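Skillstead Community Help
Beauty, Massage and Wellness > Running your practice

Client wants to use an old package after a long break, what is fair?

Posted by Xiuying Tang, 25/07/2022

Hello everybody. I have a small massage and facial practice in Skenalmont, only me and one treatment room. I hope I explain this clearly, English is my second language.

In February of last year I sold a package of six back massages to a client. She paid everything at the start and received a lower price for this. She came for two massages and then she stopped. I sent her two reminders by email and she did not reply. Now she has written to me that she wants to use the other four, and she wants all of them before her vacation next month.

My problem is that the price of a back massage has gone up since she paid. Also I did not write any end date on the package. I had a paper form from the Piva booking system and the line for the end date was left empty. I do not want to lose her, because she has sent me two other clients, but if I give four massages at the old price in my busiest month, I must say no to people who pay the full price.

I also noticed that her health form is from the first visit. I think I need a new one, but I am afraid she will feel that I am looking for an excuse.

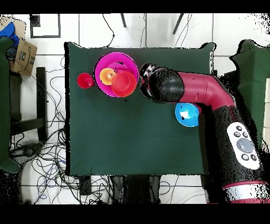 My husband says I should simply honor it and be quiet. My sister says I should ask her to pay the difference. I would like to hear from people who do this work. Is it normal to ask for the difference? And how do you write the end date on your packages so that it is polite but also clear?

Thank you for your patience with my long message.

Kathleen Brophy
Member, 13 helpful replies

Hi Xiuying, your English is fine.

I would not ask for the difference. She paid for six massages and you wrote no end date, so in her eyes she has four left, and I think most people would agree with her. In some places there are also rules about prepaid services and when they can expire, so check what applies where you live before you refuse anything.

You do not have to give all four before her vacation, though. The package says six massages, it does not say "whenever I like." Offer her the times you have. If that is one before the vacation and three after, then that is what you have. I keep two weekday morning slots for package clients during busy months, and the evenings go to everyone else.

On the health form, yes, get a new one before you touch her. I ask every client to fill it in again after six months away, and I tell them it is the same for everybody. People start new medications, have surgery, get pregnant. I had a regular come back after a long gap and she had been treated for a blood clot in the meantime. She did not think to mention it until she saw the line on the form. I asked her to speak to her doctor first and we booked her for later.

My wording for the end date, which you are welcome to copy:

"This package is valid for 12 months from the date of purchase. If you are ill or your plans change, please tell me before this date and I will gladly extend it once."

I put it on the receipt and in the confirmation email, and the client signs beside it. Have somebody local look at it too, as I am not a lawyer.

spa_owner_south

Just charge her the difference. Everything is more expensive now, oil, towels, laundry, rent. She had more than a year. If she is a good client she will understand.

Xiuying Tang

Thank you both. I checked with the small business office in our town and the lady there also said that without an end date I should honor the package. So I wrote to my client and offered one appointment before her vacation and three after, in the mornings. I attached the new health form and said that I ask this from everybody after six months.

She answered the same evening and she took the first appointment. She asked if her daughter can use one of the other three. I have not answered this yet. Kathleen, do you permit this with your packages?

Kathleen Brophy

I do, as long as the daughter fills in her own form and the person who paid confirms it in writing. If she is under 18 I also want a parent's signature and a parent in the room. Make a note on the package card so you both know how many are left.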